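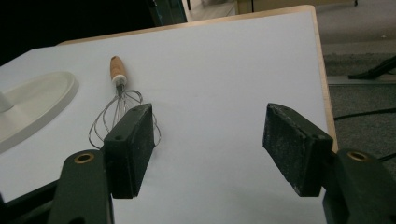 Beatrice Waweru asked me last month why we need a written rule for pads, when every operator can see if a pad is bad. I will begin with her question, and I ask you to keep it in mind until slide 4.

**Slide 1 — the pads**

Say slowly: two pads, black, one on each finger. The right one is worn and has white specks along its edges. Ask the room: would you continue with this pad, or change it? Wait for hands. In Lollosden we tried this with two shifts and they did not agree.

**Slide 2 — what our rule says**

- Look at both pads before the first grasp, and again after every 200 grasps.
- Wipe off dust first, then judge the wear.
- Change pads in pairs, never one alone.
- Write the change in the log with your initials.

(Satish wants 100 in place of 200. If he is in the room, let him speak, but not more than two minutes.)

**Slide 3 — the table**

One object at a time for the whisk tasks. Start with the fingers open. Cables on the floor belong to the check also — I forgot this in the first version and Eilidh Crichton corrected me.

**Slide 4 — back to Beatrice**

Two people can look at the same pad and decide differently. The rule gives them the same moment to look and the same place to write it down. The wear limit itself is still open; Torquil will send the draft in July.

Questions, then coffee at 10:40.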